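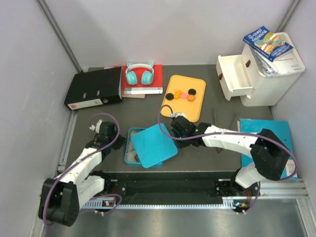
*Headphones, books and a binder at the back of the table.*

## 4. Pairing your headphones with the Nuvar desk hub

Welcome back! If you've made it through Section 3, your hub is plugged in and glowing a steady white, and the hard part is behind you. Pairing is a friendly little job, and most people are listening to something by the time their coffee is cool enough to drink. Any wireless headphones will do, on-ear or over-ear, plain or fancy.

**Before you start:** give your headphones at least 30 minutes on the charger. A nearly flat battery will often pair just fine and then drop out halfway through your first song, and we'd hate for you to blame the hub (or yourself).

1. Turn your headphones off, then hold their power button until they go into pairing mode. Every maker does this a little differently, so keep their leaflet handy.
2. Press and hold the round button on top of the hub until the light turns blue and starts to blink. You now have 30 seconds, which is longer than it sounds.
3. Wait for the two soft chimes. The light goes back to steady white.
4. Play something you know well and set the volume on the headphones first, then on the hub.

**Caution:** Start with the hub volume at 9 or lower. The dial goes up quickly past that point, and a loud surprise right against your ears is no fun at all.

### 4.1 Where to keep everything

Set the hub somewhere open, with its front facing the place you usually sit. The signal carries well across a normal room – it just doesn't care for metal cabinets, fish tanks or the inside of a drawer. A shelf at elbow height is lovely if you have one.

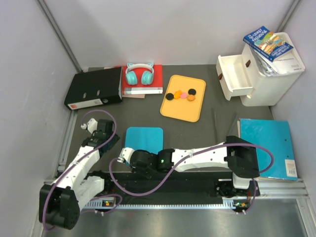 Umesent wrote to us that the hub kept losing the left ear every evening, and that moving it off the top of the microwave cured the trouble on the spot. We've since added kitchens to our list of places to test, so thank you for that.

**Note:** The hub remembers up to 73 pairings, so there's no need to clear out old ones unless you're passing it along to someone else. In that case, hold the round button until the light turns amber, let go, and press it once more.

### 4.2 If you don't hear the chimes

- Check that your headphones aren't still connected to a phone or tablet in the next room. This one catches all of us sooner or later.
- Move the headphones right up beside the hub and repeat steps 1 to 3.
- Unplug the hub, count slowly to five, and plug it back in.

Still quiet? Turn to Section 7 for the full reset.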